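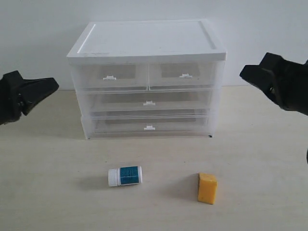 Sorting and Storing Small Things in Shared Student Kitchens
Project report, Household Studies
Felista Chege and Andor Rácz

1. Background
In the Larumstead residence, 37 students use four kitchens. In April we asked them what they lose most often. The answers were mainly small things: bag clips, bottle openers, matches, spare batteries. Many students told us that they buy the same thing again, although it is still somewhere in the kitchen.

2. Method
We divided the kitchens into two groups. In two kitchens every drawer received a paper label with one or two words. The other two kitchens stayed as they were. Our budget was 2,000 crowns and we used 800 of it, mostly for labels and tape. Each student kept a short diary and wrote down when a search took longer than one minute.

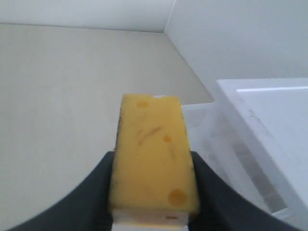
The diaries were collected by Simin Mazandarani, who also removed the names. Seven students stopped writing after the first week, and we did not include their pages.

3. Results
We received 300 diary entries. The kitchens with labels had fewer long searches, but the difference became smaller in the evening, between six and eight, when many people cook together. One label, "Other", caused problems – students put almost everything there.

4. Discussion
The labels should be made by the students who live in the kitchen. Some of our words were not clear for them. We would also like to repeat the work in the Clovdale residence, where the kitchens are bigger.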